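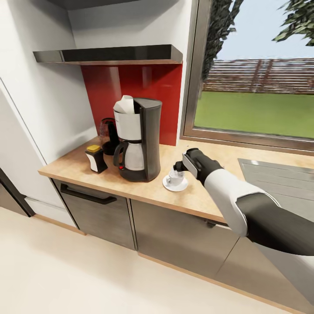 A robot arm at the counter, with its gripper holding a glass cup on a saucer.

Robots in the Staff Kitchen: What Changes at Work?

Many adults work in buildings that have a kitchen. People need coffee in the morning, tea in the afternoon, and clean cups all day long. At Oksanen, where 800 people come to work, the kitchen team has seven members. They brew the drinks, set out the dishes, wipe the counters, and make sure that nothing runs out.

Oksanen is now preparing to share part of this work with a robot system named Galent. This page explains what automation is, what the robot can be asked to do, and what happens to the jobs of the people who already work in the kitchen.

What is automation?

Automation means that a machine does a task with little or no help from a person. You already know some automated machines. A dishwasher washes plates after someone presses a button. An elevator stops at the correct floor.

A dishwasher does the same thing in the same way each time. A kitchen robot has a harder task. Cups are not always left in the same spot. One cup may be made of glass and another of heavy china. The robot must find the object, move its arm to it, close its gripper, and put the object down again without breaking it.

How does a robot hold a cup?

Your hand has four fingers and a thumb. Your skin tells you whether a thing is smooth or rough, and your muscles tell you how hard you are squeezing. You learned to do this when you were very small, and you dropped many things along the way.

The robot does this job with a gripper. A gripper opens and closes, much as you do when you pinch something between your finger and thumb. If it closes too gently, the cup slips. If it closes too hard, the cup may crack. The people who set up the robot must find the right amount of force for each kind of dish and write it into the robot's instructions.

The direction of the arm matters as well. Try this at home with a plastic cup. Reach for it from the side, then from above, then with your elbow held high. Some ways feel easy and some feel awkward. A robot arm also has easy ways and awkward ways, and it must be told, or must learn, which ones to choose.

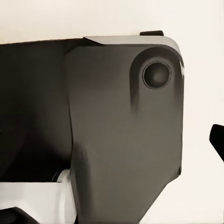 Wanting Yu, writing to us after the first version of this page, asked that we say more about the people. Children often want to know how strong the robot is, she wrote, but her own daughter wanted to know whether anyone at work would be sad, and she thought that was the better question to answer. We have added the next two parts for this reason.

What will the kitchen team do?

Before the change, each member of the team carried out every kind of task. On a busy day the team handled 296 cups before lunch. Lifting, carrying, and setting down cups is tiring for the wrists and shoulders, and it must be done again the next day.

When the robot takes over some of the cup work, the team will have other duties:

Checking the work. A person looks at the counter and decides whether it is ready for use.

Planning the day. The team uses a program named Prindex to list which tasks go to the robot and which stay with people.

Solving problems. If a cup has tipped over or a plate is in an unusual place, a person may need to step in.

Talking with guests. A robot does not know that a visitor looks lost or that someone would prefer tea today.

Jouko Räsänen has worked in the kitchen longer than anyone else on the team. He will spend 15 minutes at the start of each shift going through the list in Prindex. He has said that he likes knowing what is coming, but that he will miss doing the early coffee by himself while the building is quiet. Both feelings are reasonable. A change at work can bring something useful and take away something a person enjoyed.

Will anyone lose a job?

This is a serious question, and adults do not all agree on the answer. In some workplaces, machines have replaced people, and those people have had to look for other work. In other workplaces, the same people have stayed and learned new tasks.

At Oksanen, the seven members of the kitchen team have been told in writing that they will keep their jobs and their hours. They will also be paid for the time they spend in training. Severin Moser, who manages the kitchen, will meet with them in July to hear what is working and what should be done differently. The team may ask for a task to be given back to people.
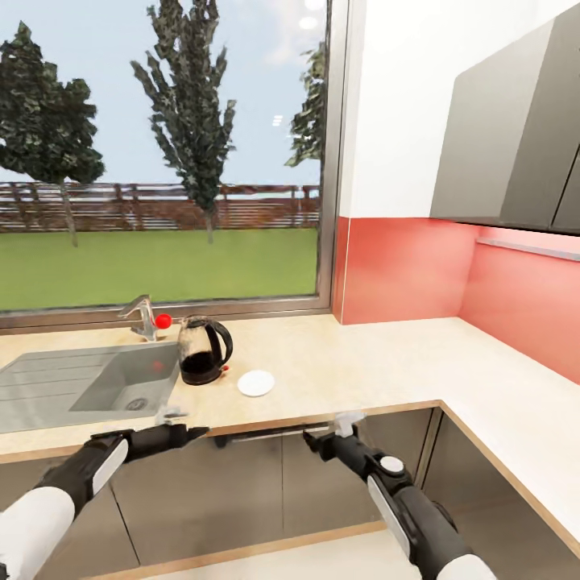
Hudadano Learning Office, Section for Younger Readers

Who keeps everyone safe?

A robot arm can move quickly, and it may not notice a person in the way that you would. Every workplace with a robot must therefore have rules. The rules for the Oksanen kitchen are printed below in the same words that the staff will use.

Stay outside the marked area while the arms are moving.
Do not hand an object to the robot.
Press the stop button if anything seems wrong. You will not be in trouble for pressing it.
Tell the shift leader about any broken glass before you begin to clean.

The third rule was suggested by Ritva Koskela of the kitchen team. New workers are sometimes afraid to stop a machine, and she wanted the rule to say clearly that they are allowed to.

Words to know

Automation: having a machine do a task with little or no help from a person.
Gripper: the part at the end of a robot arm that takes hold of things.
Force: how hard something pushes or squeezes.
Shift: the hours that a person works in one day.

Something to discuss

Choose a job that you see often, such as the work of a librarian, a bus driver, or a school cook. Which tasks in that job could a machine do? Which tasks would you want a person to keep? If you can, ask someone who does the job, and compare their answer with yours.

Text: Vilja Koskela
Page last reviewed January 2, 2020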